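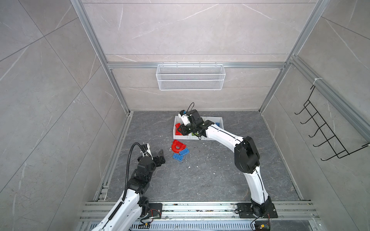
Brick Sorter and Packer, Part-Time

Employer: Wedberg Play Supply
Location: Flollthorpe
Hours: Mornings, with some afternoons in December
Start: As soon as possible
Reports to: Sorting room lead

About the job

Wedberg supplies toy building bricks to preschools, after-school programs and toy lending libraries. We buy used bricks in mixed lots, sort them, and send them back out as ready-to-use sets. We are hiring two part-time sorters for our Flollthorpe room.

Most of the work is sorting by hand. You will tip out a small amount at a time, separate it by color and shape, and put it away in white storage bins. A typical batch is red, blue and green bricks with some arches mixed in. You will also pull out anything cracked, chewed, faded or from a different system. These go in the reject tub, which is weighed and logged at the end of each shift.

What you will do

Sort mixed bricks by color and shape
Check each piece for damage before it goes into a bin
Put arches and other special shapes with the right sets
Pack finished sets and label the bags
Wipe down the tiled walls and dark stone-look floor, and clear any specks and crumbs before a new batch is put out
Keep the wire basket and the hook rack tidy, and hang things back where you got them
Fill in the batch sheet

The classroom line is called Gudia. Each Gudia set has almost 200 pieces and is packed from a printed list. Accuracy matters more than speed on these. A set with the wrong arch in it comes back to us, and we pay the postage both ways.
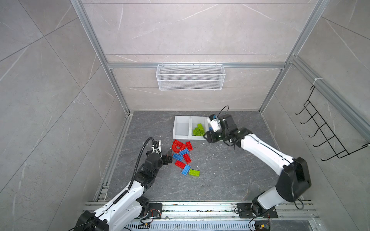
Colors are kept apart from the first pass. Green does not go in with blue, even if the bin is nearly empty and you plan to fix it later. Lime green counts as green for our purposes. If you are not sure where a piece belongs, leave it out and ask at the end of the batch.

What we are looking for

You do not need experience. Training takes two weeks and is paid at the full rate. We do ask that you:

Can tell similar colors apart reliably (there is a short color check at the interview)
Can do close, repetitive work with your hands
Can follow a written packing list
Are comfortable working quietly for long stretches
Can lift a full bin from the floor to a shelf, with help if needed
Are 18 or older

Warehouse, library or classroom work is useful but not required. Speaking Turkish is a plus, as we buy many of our mixed lots through Değirmenci and their paperwork is not always translated.

Pay and conditions

Hourly pay, every other week. The rate is given in the application packet. Paid break each shift. Stools are available. Gloves are provided and must be worn when opening unwashed lots. Free parking behind the building. The bus stop is across the street.

This is a part-time position with no guaranteed extra hours, but sorters are offered the December afternoons before we look for outside help.

How to apply

Pick up an application packet at the Wedberg front counter in Flollthorpe, or ask for one by mail. Return it with the names of two references. Family members cannot be used as references. We do not need a cover letter. Please write on the form which mornings you can work and whether you could do afternoons in December.

Interviews are held at the sorting room and include a short trial sort. Applications stay open until both positions are filled.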